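Mando de Apoyo Logístico de Nurnar

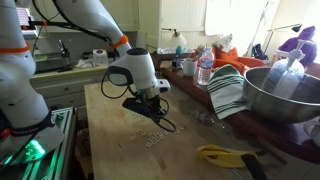 Dos brazos robóticos blancos; el del centro lleva una pinza negra.

El Mando de Apoyo Logístico de Nurnar es la unidad militar encargada de abastecer, transportar y mantener el material de las fuerzas terrestres de la región, y tiene su cuartel general en Clarkedberg, en los antiguos almacenes ferroviarios del puerto. Aunque su nombre rara vez aparece en las crónicas de campaña, cualquiera que haya servido en la zona guarda algún recuerdo de sus convoyes, de sus cocinas de campaña y - cómo no - de sus interminables formularios de color crema.

Historia

La unidad nació de la fusión de dos cuerpos más antiguos, el Parque de Intendencia y el Batallón de Transportes, que durante años habían compartido patio, báscula y no pocas discusiones. En sus comienzos contaba con 400 efectivos, casi todos destinados en Clarkedberg, y con el tiempo llegó a superar los 1.000, repartidos entre la sede central y el depósito de Amano, levantado junto al río para acercar los suministros a las guarniciones del interior.

Organización

El mando lo ejerce un coronel, asistido por un estado mayor reducido. De él dependen el Grupo de Abastecimiento, el Grupo de Transporte y el Grupo de Mantenimiento, este último con talleres propios en Amano. La escuela de especialistas admite a 100 alumnos por curso, y las clases empiezan en octubre.

Ejercicios y tradiciones

El ejercicio más conocido es Romance, una marcha logística de 20 días entre Clarkedberg y la frontera norte, cuyo nombre viene de la vieja costumbre de cantar coplas en los altos del camino - costumbre que, por fortuna, todavía se conserva en algunas compañías.

Última revisión del artículo: 2021-03-26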